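**Community microgrids** are small electrical networks that serve a town, campus, or neighborhood and can operate separately from the main grid. Most combine local generation, battery storage, and a control system that balances supply with demand. Ownership varies. Some are run by a municipal utility, others by a cooperative or a private operator under contract.

## Wirkamstead system

The Wirkamstead microgrid supplies 3841 customer accounts from 2 battery sites, one at Birkovell and one beside the Gatik substation. Under normal conditions it stays connected to the regional network, buying power when prices are low and drawing on storage in the evening. During an outage it separates at the substation and gives priority to the water works, the clinic, and the fire station. The batteries can carry these loads for 10 hours without further charging.
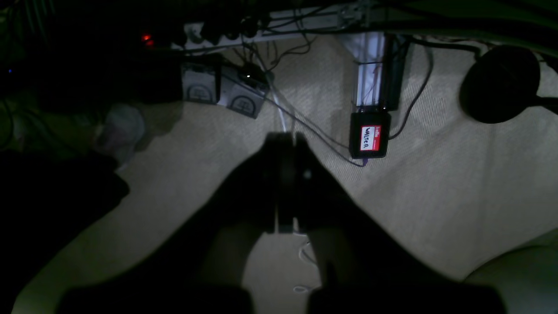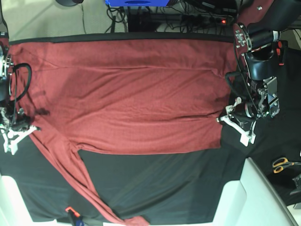 Finn Steinbach has disputed the usual account of the system's benefits, arguing that the 10-hour figure assumes full batteries at the start of an outage and that winter evenings, when storage is already being used, are the more likely test. Kumarasinghe, in a reply published in January, accepted the point but noted that the operating rules hold back a reserve for the priority loads.

## Costs and rates

Construction was financed through bonds repaid from a fixed monthly charge. Households in the lowest income band are exempt. The rate schedule has 4 bands and is reviewed each year.

## See also

- Demand response
- Distributed generation
- Rural electric cooperative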